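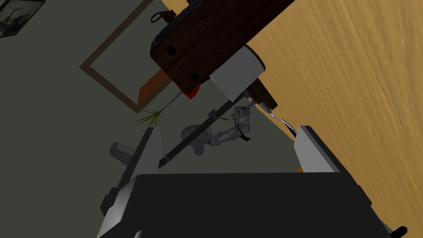

Skirkar Valley route: progress report to the Bremitz Fund

Period covered: January to the end of autumn

Where we are up to

The second stage of the Skirkar Valley route is now playable from end to end! You can take a train out of Bremitz Junction, run the whole 29 kilometres up the valley and pull into the top station without falling off the edge of the world or hitting a grey square where a texture should be. When we last reported, the line stopped dead at the river and everything past it was bare terrain, so we are very pleased with how far it has come.

The grant has gone where we said it would, mostly on the elevation data licence and on paid time for modelling. The rest is hobby hours, and there were plenty of those.

Track and signals

All track is laid and the gradients match the old working timetable. The climb out of Hisen was the hardest part. Our first attempt was too smooth and a loaded ore train walked up it with no effort, so we pulled up two kilometres and did it again. Now you need the second locomotive, as the real crews did, and it is a lovely slow slog with the sanders on.

Signals work at every station except Jenkins. The loop there still lets the computer-controlled trains go in from both ends when the player is waiting on the main. We know which script is at fault and it will be sorted in the next stage.

Scenery

We placed 660 new buildings and lineside objects in this period. The favourites so far seem to be the water tank at Hisen and the row of company houses behind the Jenkins yard (every one has a slightly different verandah, which took far too long and was worth it).

The trees were thinned out after testers on older computers told us the upper valley was stuttering badly. Swapping the far-off ones for flat cards brought the game back to a steady speed, and from the cab it is hard to pick the difference. The near ones are still full models.

Rock colour in the cuttings has been redone. It was too orange. Some of you on the funding side said the same after the last demo, so thank you for that.

Sound

Recording took place over a single weekend at a heritage line. We came home with good brake and coupler sounds, and a decent horn, but wind spoiled most of the engine recordings. The current build uses a stand-in from our first route. We would like another go when the weather is calmer.

Testing and players

The open test version has been downloaded 4000 times, well past what we had hoped for. Bug reports come in every day and most are really useful – screenshots, log files, the lot. One player sent us a full set of corrected station name boards, with the right lettering, and they are already in the build.

Still to do

Fix the Jenkins loop
Record the engine again
Finish the snow textures for the winter scenarios
Write the last 2 scenarios, the night mail and the washout
Driver's notes and a printable line map

Money

Spending is inside the budget on every line except sound, where travel cost more than planned. We have covered that from the modelling line, which finished under. No extra funds are being asked for.

The next build goes up on a Tuesday evening as usual, and your download keys from the last one will still work.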